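3. Method

3.1 Tissue and thread

The practical work was done in the teaching laboratory at Brukgate under the supervision of Tõnu Raudsepp. Each piece of tissue was given a straight cut with a scalpel and closed with interrupted stitches, using a curved needle and dark braided thread from Staltgate. Thread was cut to 212 mm before use. Longer lengths were tried in the first week of February and dropped, as the tail caught on stitches already tied.

3.2 Stitching

The needle was to enter at right angles to the surface and follow its own curve through both sides of the cut. Knots were tied with three throws and placed to one side of the cut. The ends were trimmed short.

Tissue surface and suture material, Brukgate, 17/02/2024.

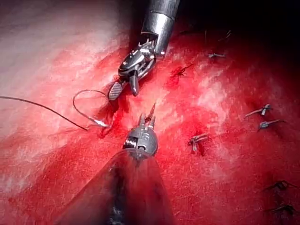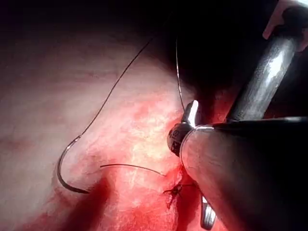
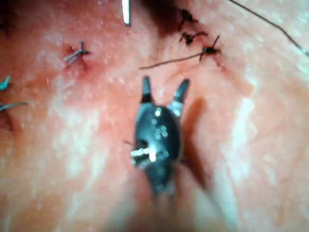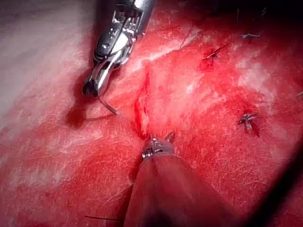 3.3 Scoring

A stitch was accepted if the knot held under a light pull and the edges met without overlapping. Spacing was measured with a steel rule from one entry point to the next. Stitches that tore the surface were recorded as failed and were not repeated in the same place.

Of 109 stitches attempted, 29 were rejected. The most common fault was excess tension, which drew the tissue into a fold beside the knot. Uneven depth was the second. It occurred mainly near the ends of a cut, where there was less room to turn the needle.

3.4 Limits of the method

Tissue thickness was not controlled. Pieces from the second batch were thinner and tore more easily, so the two batches are reported separately in section 4. Tension was judged by eye. A spring gauge was requested from Sornura but was not delivered before the work ended, and the tension scores should be read with this in mind.

The full stitch log is given in Appendix B.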